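Whiteboard care: cleaning, ghosting and re-coating
By Wanda Bednarek

Melamine and painted steel boards stain for the same reason. The surface film wears through, pigment reaches the porous layer underneath, and a dry eraser no longer lifts it. Enamel boards rarely have this fault and need only steps 1 and 2.

Tools and materials
Microfibre cloths, lint-free
Isopropyl alcohol, 70 per cent or stronger
Washing-up liquid
Spray bottle
Nitrile gloves
Board restorer (Zivis or similar), for step 4 only

Step 1. Lay the board flat
Take the board off its fixings and put it face up on a table. Liquid run down a hung board collects in the bottom rail and gets behind the sheet, where it swells the backing. Boards over 880 mm wide need a person at each end.

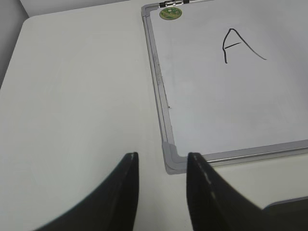

Step 2. Wash
Dry-wipe first. Add a few drops of washing-up liquid to warm water, wring the cloth out well and work from the top edge to the bottom in overlapping strokes. Rinse with clean water and a second cloth. Soap film left behind is the usual cause of a marker that skips or beads, and it is often mistaken for a worn board.

Check the frame corners while the cloth is still damp. Plastic caps hold a paste of marker dust, which smears back on to the board at the next wipe. A cotton bud will clear it.

Step 3. Remove ghosting
Spray alcohol on to the cloth and not on to the board. Hold it against the mark for a few seconds, then wipe in one direction. Permanent marker can be drawn over with a black dry-wipe marker and wiped off while wet; the solvent in the fresh ink loosens the old. Repeat 2 times at most. If the mark is still there, the pigment is below the film and more rubbing will only make the patch larger.

To test the result, write one or two letters, leave them overnight and erase them dry.
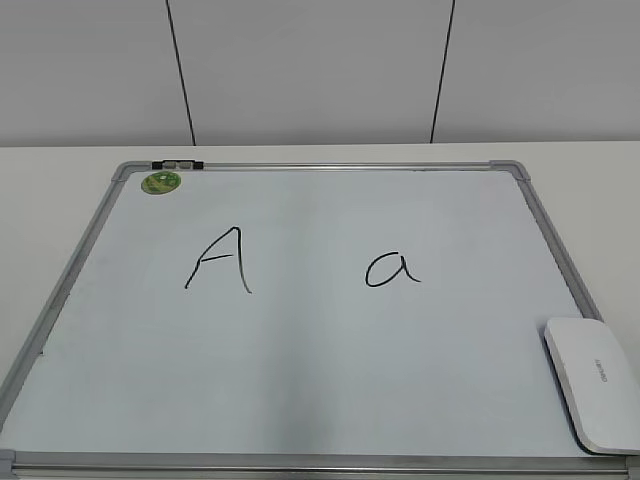
A sound surface gives up the ink in a single pass. If a grey outline remains, repeat the wash, then the test, before going on to the restorer. At the Torkthorpe training rooms half the boards set aside for scrap passed after a second wash.

Do not use scouring powder, melamine sponges or acetone. All of them dull the gloss permanently.

Step 4. Apply restorer
Wear gloves and open a window. Spread a thin coat with a folded cloth, let it haze, then buff. Leave for 2 hours before writing. A 100 ml bottle does one medium board with a little left over.

Wash erasers when the felt turns hard or shiny, and let them dry fully before use.
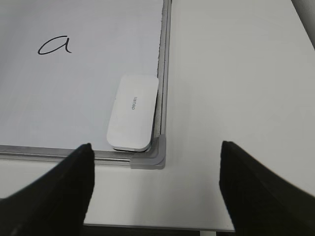 3 min read

Refitting: check that the wall plugs are tight, hang the board from the top brackets and then fasten the lower clips. Do not overtighten the clips, as this bows the sheet. Trosham brackets take a 4 mm hex key.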